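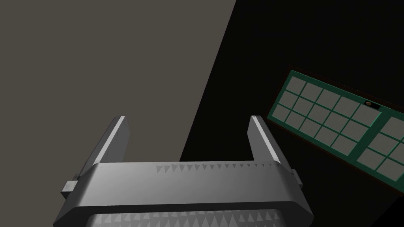 Milagros Calvo
14th January
Print | E-mail

New result from the Dreda project, in which I spend a winter teaching a simulated gripper to open cabinets that don't exist. Thread.

The method: train on 800 simulated kitchens, every one with a different layout, then test on 100 the policy has never met. Wrist view only. No map, no depth, no hints from me.

The old policy was great as long as the handle sat where handles usually sit. Tilt the view and it reached very confidently for the wall.

So Teodoro Herrero suggested starting every episode from a bad angle - fingers open, target off to one side, half the door out of view. I said it would wreck training. It's in our notes that I said this.

It opened 755 doors before its first collision with a hinge. The old one managed seven.

Caveats, before Wallau asks: the doors are weightless, the lighting is flat, and glass-style panes still confuse it when the latch is small. Real hardware in May, if the arm is back from repair.

Code goes up once I delete my comments.

Comments (3)

arrieta_lab: Seven is generous. I watched those runs.

Toltetley: Did you randomize friction too?

Milagros Calvo: @Toltetley Yes - badly. Version two.

Print | E-mail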